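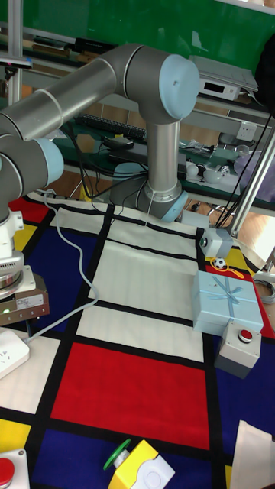
[truvatside-tables] Re: Patterned rug as a table cover?
From: Torunn Bråten
January 2024

Jonatan Öberg wrote:
> Has anyone on the list covered a work table with a rug? I've been
> offered one with the Mondrian sort of pattern, black lines and blocks
> of red, blue and yellow. Our table is bare and things skate about on
> it when you press them. My worry is that small items will get lost
> against all that colour. Also, does it need fixing down, or will it
> lie flat by itself? I have to let Randi know before she gives it to
> Pasbridge.
>
> Jonatan Ö.

Hello Jonatan,

Take it. We have had one of that pattern on the table since November and I wouldn't go back to a bare top.

On losing things: it depends which block you put them on. A light blue gift box with its ribbon bow is easy to see anywhere. The soccer ball is black and white, so it shows up well too. The ones to watch are those that match. A yellow cord on a yellow patch is hard to pick out, and a red button would be the same on the big red rectangle if the box under it weren't another colour. The off-white squares down the middle are the best place for anything dark, and I would keep white boxes off them.

The black lines are more useful than I expected. When I put things back at the end of the day I go by the blocks — gift box on the right, grey button box in front of it, the yellow box with the green button down the middle at the near side. It saves drawing a plan. Jonatan Lie prefers tape marks, but tape doesn't hold on our pile for more than a day.

On fixing it down: ours came rolled and the corners stood up for the first week. I laid it face down under a board for 4 days and that cured most of it. After that I used 30 mm strips of hook tape along the back edge only. Don't glue it. You will want to take it off and shake it.

Two other things. Measure first. Ours is 136 cm on the short side, and Eyvindur had to trim a bit of the underlay so that it didn't hang over. And look at where your cables go before you lay it. Thin grey ones vanish against the pattern in places, and I have caught my sleeve on one more than once. Ours has a power strip at the left, and if I were starting again I would mount that under the table.

For cleaning, a brush with the hoover at low suction is enough. The yellow marks first.

If Randi has a second one going, Brarkent could use it. They have 45 cm shelves that want lining and don't mind about the pattern.

Torunn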